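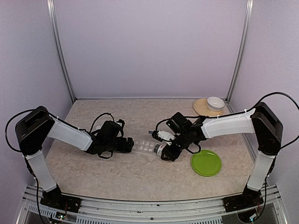

Clear Plastic Trays: Getting More Use Out of Them

Clear plastic trays are cheap, light and easy to store. A few of them will sort out most kitchen counters and workbenches, if you pick the right size and look after them.

Choosing a size

Measure the shelf or drawer first, then buy the tray. Leave a finger's width on each side so you can get a grip on it. For small parts such as screws, picture hooks or cake decorating tips, a shallow tray is easier to work from than a deep one. Deep trays end up with a layer at the bottom that never gets used.

If you plan to stack them, buy them all at once from the same maker. Rims differ slightly, and a tray that sits a little crooked will slide off the pile.

Carrying

Hold a loaded tray with both hands, one on each side, near the middle. Thin plastic flexes when it is lifted from one end, and round things roll straight to the low side. For heavy loads like full jars, slide a baking sheet underneath before you lift.

Washing

Use warm water, dish soap and a soft cloth. Scouring pads leave fine scratches that turn the plastic cloudy, and the cloudiness does not come out. Check the underside for a dishwasher mark before putting a tray in the machine. If there isn't one, wash it by hand.

For greasy trays, wipe out the worst with a paper towel first. Sticky label residue comes off with cooking oil. Rub in a few drops, leave it for 40 minutes, then wash as usual. Do not use acetone or nail polish remover on clear plastic.

Stone-patterned tops

A mottled beige or gray counter hides crumbs well, and it hides clear plastic too. Aurel Coman, who wrote in from Wedcombe in October, runs a strip of colored tape along the front rim of each tray so it doesn't get knocked off the counter. Painter's tape works and peels off cleanly if you change it every few months.

Mottled tops also hide spills. Wipe under the tray whenever you move it, and look across the surface from a low angle to catch any streaks. Grit trapped under a tray will scratch both the tray and the counter.

Small white items, such as caps and buttons, are easy to see on their own but easy to lose behind something larger. Clear the back of the counter before you start a job and keep loose pieces in the tray.

Cracked trays

A hairline crack at the rim can be taped for dry storage. Keep taped trays away from food. A crack across the base means the tray is finished, though it will still do as a drip catcher under a paint can if you line it with newspaper.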